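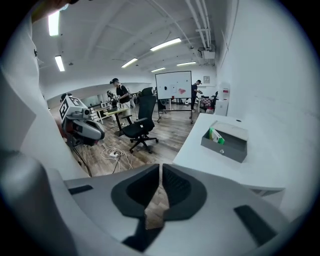
How many people are still needed on a packing line after the arms go in?
Two per shift on ours, down from five, with the other three moved to kitting and returns.

dusero_tech
Jun 9, 2022
Which line? At the Bustamante site we kept all five. The arms pick, but someone still clears jams and relabels.

flemel7
Line 2, small cartons only. Jams dropped once we set the grip force to 80 percent.

kitting_lead
"Moved" is generous. Kitting pays a grade lower, and the retraining was 10 hours of slides.

flemel7
Pay was held until August here. I can't speak for other sites.

kitting_lead
Held, then reviewed. Read the letter again.

dusero_tech
Does Trellance log operator stops separately from faults? Ours lumps them together and the shift gets blamed for both.

flemel7
Separate codes, off by default. Check the event filter.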